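The call from Kettani came at ten to five on Friday, when most of the desk had already put their coats on.

Teófilo Castaño took it standing up. He had sold them a block of June wheat in the morning and they wanted to know why the fill was 6 ticks worse than the price he had quoted.

"I'll look," he said, and sat down again.

He had been at Statlow for five years. Before that he had worked for a feed merchant in Hendodley, where he learned what wheat smelled like and how little that had to do with the price of it. At Statlow there was no wheat. There were four screens, a phone with two handsets and a window that gave on to the car park.

He pulled up the blotter. The order was there, 102 lots, stamped at 9.14. The fill was stamped at 9.31. Seventeen minutes was a long time to sit on a market order, and it had his initials next to it.

"Were you at your desk?" said Ashraf El-Sayed, who ran the book and had come over without his jacket.

"I was at my desk."

"Then what happened?"

Teófilo scrolled back. At 9.14 he had been on the other handset to Cimano, arguing about a margin call. He remembered the argument well. He remembered typing the order as he talked, and he remembered the little grey box that asks you to confirm. He did not remember pressing the key.

"I left it in the box," he said.

Ashraf pulled a chair across and worked it out on the back of a delivery note. He always did sums on paper, even the ones the machine had done already. He wrote 1776 at the bottom and drew a line under it.

"That's what we owe them," he said. "It could have been a good deal worse. If it had gone the other way, would you have told me?"

"It would have gone to them. It's their order."

"That isn't what I asked."

Teófilo thought about it. Outside, someone was trying to start a car.

"I'd have told you on Monday," he said.

Ashraf nodded and folded the delivery note into his shirt pocket – he kept them all, in a drawer, going back years. Then he went to ring Kettani himself. 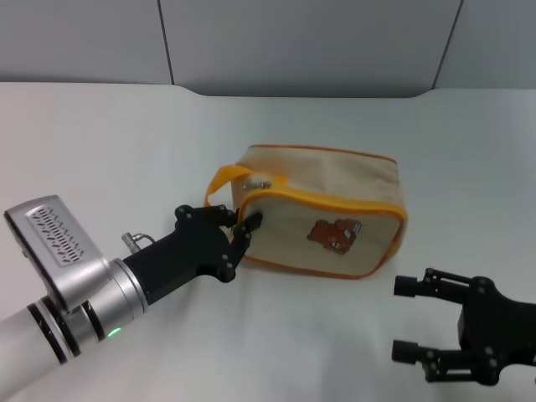
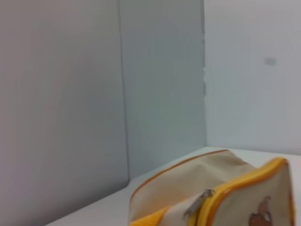 The cleaner was doing the far end of the room when he came back. He said Kettani had been decent about it. They would take the money on the next statement and they wanted the same size again in the morning session, first thing, if the price held.

"With me?" said Teófilo.

"They asked for you. I said you'd have one phone."

He unplugged the second handset, wound the cord round it and put it under his arm. Teófilo shut down the screens from left to right. The last one still had the blotter on it, and he read the two times once more before he turned it off and went to find his coat.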